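Filed under: Help > Teaching by Hand > Common Questions

Search the help pages Go

Teaching the arm: questions we keep getting

Last updated Jul 19, 2025

Do I need to know how to program?
No. You need patience and a free afternoon. There are two ways to show the arm a task: hold it by the wrist and walk it through the motion, or drive it from the Jadton hand controller while you sit in a chair. Both get saved the same way.

Which one is better?
By hand is quicker to learn. The trouble is that your own arm ends up in the camera view, and the robot will wait for a sleeve that never comes. For anything the cameras need to see, use the controller.

How many demonstrations does a task take?
More than you want. Our mug task has 132 in the current set, and Shigeru Okabe recorded most of them. He now hangs up his mugs at home very slowly.

Why mugs?
A handle and a peg make a good first lesson. The arm has to line up, move in, let go and back off without taking the whole stand along. If your demonstrations are sloppy, a mug tree will tell you so right away.

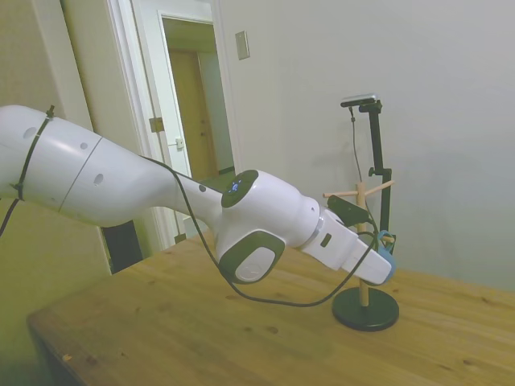
The arm at the mug tree, with the light blue mug on its peg.

Should I keep the bad takes?
Keep the ones where you missed and recovered. Throw out the ones where you sneezed. Ania, our recording program, lets you tag a take before you save it, and "fumble" is already in the list.

Do I have to start from the same spot every time?
Please don't. Move the stand a little, turn the mug, start the arm higher or lower. Our first set, last November, was beautifully consistent, and the arm did fine until we wiped down the table.

How fast should I go?
Slower than you'd do it yourself, but keep moving. If you stop to think, the arm learns to stop and think, minus the thinking.

The gripper jerks when I press the trigger. Is it broken?
Probably not. Check the trigger setting in Ania first. The default suits people who squeeze like they're testing melons. If it still jerks at the lowest setting, write to Shigeru Morikawa at the Grestulitz bench.

Can two people share one set?
Yes, but agree on which side you come in from. We didn't.

3 comments

pegboard_dan
Does the controller work left-handed? The Yoshida grip I bought doesn't.

S. Morikawa
Yes, swap it under Settings > Hands. Restart after or it will forget.

lowtorque
Tagged a whole evening as "fumble" by mistake. Is there a bulk edit? Asking before I redo them all.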